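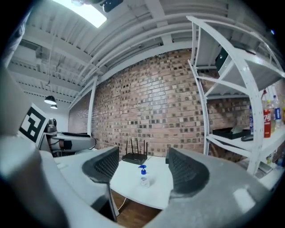 According to Yannick Leclerc, the hardest thing to learn after the changeover at Midstead was when to leave the machines alone. Other workers interviewed during the first year said much the same, and their remarks are often cited in accounts of the Midstead automation program, the gradual introduction of robot arms at the Midstead works of the packaging firm Corkgate.

Background

Corkgate opened the Midstead works to pack small household and pharmacy goods for mail-order sellers. Orders were picked from shelving by hand, checked at a table and boxed. A picker on a full shift handled nearly 800 items. Work was paid by the hour, with a bonus for speed that was unpopular with older employees, who said it rewarded people for skipping the check.

The company first looked at automation when it took on the Stadeo contract, which added 3,000 product lines to the stock. Many of the new items were bottles, pouches and odd-shaped packs that conveyor equipment of the time handled poorly.

Introduction

The first 2 arms were installed in February beside the existing packing tables. The system, sold under the name Perron, was taught from recordings of people doing the same tasks with a hand-held gripper. Employees were asked to make the recordings during paid hours. Eight agreed at the start, and the rest of the day shift joined after the bonus was replaced by a flat rate.

Gyula Magyar, then the shift lead, drew up the rota for recording work. He limited each person to two hours at a time after several complained of sore wrists. The limit was later written into the site agreement.

Effects on work

No jobs were cut in the first year, although four people who left were not replaced. The job of picker was split in two. Attendants kept the arms supplied, cleared dropped items and reset the system after a stop. Demonstrators recorded new tasks whenever a product or its packaging changed. Demonstrators were paid more, and the posts were filled mostly by people with long experience at the tables.

Walking and lifting went down. Attendants reported more time spent waiting, and some found the work duller than picking. Stops were frequent on the evening shift, which had fewer people able to restart an arm, and evening workers were given the training several months after the day shift.

A dispute arose over the recordings themselves. Employees asked whether Corkgate could use them at other sites without further payment. Under the settlement, the company may do so, but demonstrators receive a yearly sum for as long as the recordings remain in use.

Later changes

The checking tables stayed under human control. A trial in which the arms also sealed boxes was dropped after damage claims rose. Magyar moved to the training office, where he rewrote the attendant course to include a full day of hand packing.

See also: Order picking; Workplace training; Stadeo contract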